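Workshop Tips I No Longer Believe (and a Few I Do)

Half the advice handed around about small shops was written by people selling bins. I have bought the bins. I still have the bins, mostly empty, on a shelf in the garage.

Sorting every screw by size
The claim is that an hour of sorting saves you a week of hunting. I tried it one November with a jar of mixed hardware from my father-in-law. By spring I had used four screws out of it, and three of those were drywall screws I could have picked out by eye. Sort what you buy from now on. Leave the old jar alone, and when you need something from it, tip it into a shallow tray and push it around with a finger.

Magnetic strips
Fine for drill bits and small wrenches. Not fine for chisels if you care about the edge, whatever the package says. A chisel gets pulled into the strip at the last second and lands harder than you meant it to. A scrap of pine with slots cut in it costs nothing and holds them better.

WD-40 on everything
It will free a stuck bolt sometimes. It won't keep a hinge quiet past the month. Use a real oil on hinges, one drop, work the door back and forth, wipe off the rest.

Rice in the toolbox
People swear a sock of rice keeps rust away. Evelien Van Damme tried it next to a box with no rice in the same damp basement and got the same orange freckles in both. What did help her was a thin coat of paste wax on the bare steel and getting the box up off the concrete.

Toothpaste for scratched plastic
This one works, a little, on light haze. It does nothing for a scratch you can catch with a fingernail. Use the plain white kind and a soft cloth, and test it somewhere that doesn't show.

The all-purpose bench
Every plan I see has drawers, a fold-out wing and a vise at both ends. My neighbor Flor spent 40 dollars on plans like that and now has a very nice place to pile mail. What you want is a thick flat top and legs that don't rock. Push it into a corner if the room is small - you lose access on two sides, but small parts have fewer places to roll off. Check for wobble before you blame the floor. If one leg is short, shim it with a thin offcut and glue the offcut on, or you'll be kicking it across the room by supper.

Leave the drawers for later. You may find you never build them.
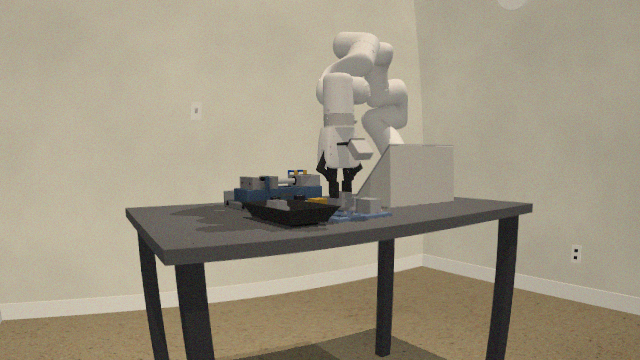 Small parts on a thick-topped table in the corner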